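Secondhand Console Inspection Checklist, With Comments

Used before anything goes on the Weltness trade-in shelf. Tick, cross, or write something rude in the margin.

1. Outer shell
Check for cracks, missing feet and stickers.
Comment: Stunon, white model. One foot gone. The sticker says "DO NOT TOUCH," which somebody clearly did. Pass.

2. Power supply
Original brick only. Look along the full cord for splits, tape and tooth marks.
Comment: Tape in two places, one of them decorative. Fail. Replaced from the drawer.

3. Vents and fan
Shine a light in. Run for 36 minutes with a demanding game and listen.
Comment: Sounded like a hair dryer with regrets. Cleaned it out and ran it again, and now it sounds like a smaller hair dryer. Pass, just.

4. Disc drive
Insert and eject 10 times. Any grinding is a fail.
Comment: Came with a copy of Shetty already inside. The seller did not ask for it back. Having played Shetty, I understand.
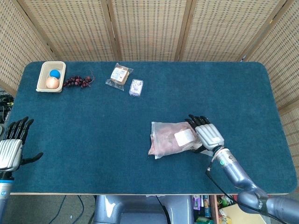

5. Controllers
Test every button, both sticks, and the battery door.
Comment: Left stick drifts gently toward whatever will kill you. Fail. The battery door is held on by faith and should be swapped too.

6. Storage and accounts
Sign out the old owner, wipe, restart, and confirm the setup screen appears.
Comment: Almost 200 saved games, most of them Urnusness, most of those on the first level. Wiped with respect.

7. Video and sound
Try both ports on the shop TV. Wiggle the plug lightly.
Comment: Picture fine. "Lightly" is still being interpreted in different ways by different people on this staff.

8. Price tag
Do not write "like new" unless items 1 to 7 are all passes.
Comment: Wrote "well loved." Recheck after the new controller arrives, then move to shelf 4.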